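Vass opens a block-play table in Cuslow this January

CUSLOW, January. Hi, all! I run the little play shop called Vass, and I get to share some news I've been sitting on since the fall. We're opening a block table at the back of our Cuslow store, and it's free to use from 3 p.m. until we close.

I've been nuts about plain colored blocks for as long as I can remember (my first set lived in a shoebox under the bed), so this one is close to my heart. The table goes with our new activity set, Skestus, which we put together with our friends at Astovura. It's a set of stacking and placing games you play on a flat white top, with a few bright blocks and a black square outline as your target. Each game takes a couple of minutes to learn, and then you'll want to do it again, faster or with your other hand!

The booklet has 27 games in it. My favorite is still the simplest one: build a short stack, take it apart, get one block inside the square. Kids go at it with total focus, and grown-ups get weirdly competitive (me included).

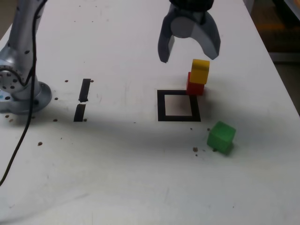
Yellow sits on red in this one, right by the black outline.

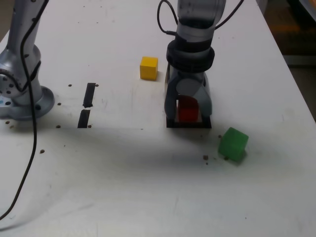

What you can play at the table

We'll keep a few Skestus sets out at all times, plus a big tub of extra blocks for anyone who would just like to build. Red, yellow and green are the main colors in the booklet, so even kids who don't read yet can follow along with a bit of help. You don't have to book. Bring a snack if you want, but please eat it at the bench by the window – crumbs under a tower are a pain!

Taking a set home

Our first run is 2000 sets, and each one comes with the booklet and a cloth bag for the blocks. The price is $15 through the end of the month, at the Cuslow store only. If you teach a class or run a play group, ask for me at the counter and I'll lend you a set for a week before you decide.

For more on the block table or on Skestus, stop by Vass in Cuslow any afternoon. I'm usually in the back, stacking things.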